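Aug 29, 2022

**Progress report: the Ornwood supply room, Uststead**

Thank you again for your patience with us over the summer, and for the kind note that came with the second payment. I promised I'd write once the shelving question was settled, and it finally is - we went with the Tronholm units after all, the deeper ones, and they arrive in November.

Until then we're making do with tables, and I have to say they've done us proud. Bottled drinks stay in their shrink-wrapped packs until somebody needs them, so they can be lifted off in one go, and the green glass bottles and the brown bottles each have their own spot on the back table. The front table is kept for paper work: folding, sorting and handing over the colored sheets that go out with each order.
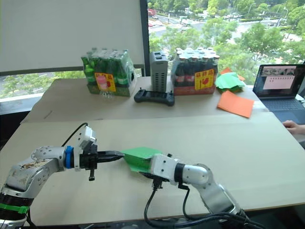 The colored sheets have been a bigger help than I expected. We bought 100 of them to try, and we're down to the last 14, so I've put in for more with Rajput at the same price as before. Spending so far comes to $1,234, well inside what you gave us, and most of that went on the two deliveries and the new lock.

I'd still like to talk with you about the floor near the door, which needs leveling before any shelves go up. The quote hasn't come back yet - I'll send it along as soon as it does, with the receipts.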